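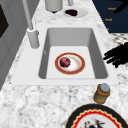
Remo Widmer had the volume up so high that the windows buzzed. Two minutes to go! Faven, the new cartoon from the little studio in Vurnen, was finally about to air, and he had waited since July for it.

"Is the badger in this one?" Beat Kälin yelled from the hall, still fighting with a boot.

"Ruppert's in all of them! Sit down!"

Beat had drawn Ruppert. Well, he had drawn Ruppert's ears, all 258 sketches of them, and the ears were going to be on television, wiggling, in front of the whole town of Aromstead. He dropped onto the couch with one boot on.

The music started, a wild, honking tune with a tuba in it, and a badger rolled down a hill inside a barrel. He popped out. The left ear went up, then the right, then both spun like propellers.

"That's mine," Beat whispered. "The spin. They kept the spin!"

Remo was laughing too hard to answer. Six minutes of this, and then another one right after it.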